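Shop notebook, campus safety tech
August 6, 2026

Emergency phone and reporting line work, Pramville campus

Started the post-installation check on the blue light phones along the north lots. The list from facilities has 28 units. Three are the old Ider pedestals that were supposed to come out in July and are still wired. Left them live for now and tagged them on the map in orange.

Test calls went out from 13 units before lunch. Dispatch picked up every one. Two showed the wrong location on the dispatcher's screen: the phone by the library loading dock came up as the gym, and the one at the bus loop came up with no name at all. The first looks like a swapped line in the lookup table. The second was never entered.

Audio notes:
Lot C, east end: fine.
Lot C, west end: hum under the voice, gets worse when the lot lights come on.
Science walkway: fine, but the speaker cover is missing a screw.
Bus loop: faint on the dispatcher's end. Gain was at the factory setting, turned it up two steps and called again. Better.

The hum at Lot C west is probably the shared conduit. Want to look at that run with the power off before ordering anything. Needs a request to the electricians.
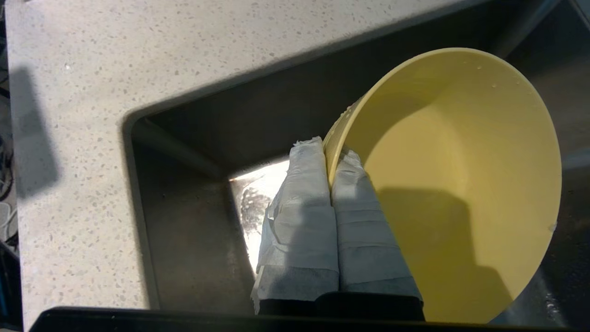
Text reporting line

The Hornari gateway that takes the text tips was set to drop anything over 500 characters with no reply to the sender. Found that by sending myself a long one and waiting. It now splits long messages and the dispatcher sees both halves in order. Tried it with a plain message, a message with a photo, and a message with a street address in it. All three arrived. The photo took 25 seconds, slower than I'd like. Not sure if that's our side or the carrier.

The auto-reply still says "campus police will contact you shortly." The department asked for different wording, since most tips don't get a call back. Their draft:

"Your message was received. If someone is in danger now, call 911."

Loaded that on the test number only. It goes on the live number once they sign the change form.

Still open on this one: what happens when a student texts from a number that has opted out of campus alerts. On the test number the tip goes through and the auto-reply gets blocked, so the sender thinks it failed and sends it again. Wrote to Tran support with the log attached.

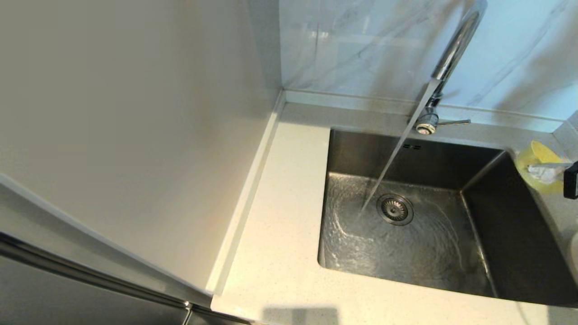

Residence hall units are next. These are the indoor call stations in the ground-floor common kitchens and laundry rooms, and I have not touched them yet. The drawings put the kitchen station on the wall beside the counter, which worries me in the halls that were redone. Where there's a steel sink with a tall gooseneck faucet at the back of the counter, I'd want the box well to the side of it, out of splash range, and high enough that a drying rack doesn't end up in front of the button. Backsplash is a poor place to drill anyway. Check the actual height in each hall before trusting the drawings. The laundry room stations are on painted block and should be simple.

To do:
Fix library dock and bus loop entries in the lookup table, then call both again.
Finish the remaining north lot phones.
Screw for the science walkway speaker cover (security bit, the small one).
Power-off request for Lot C west.
Ask facilities for a removal date on the Ider pedestals.
Get hall access for the kitchen stations. Mornings are better, fewer people cooking.

Spare handset is back in the second drawer. The label maker is out of tape.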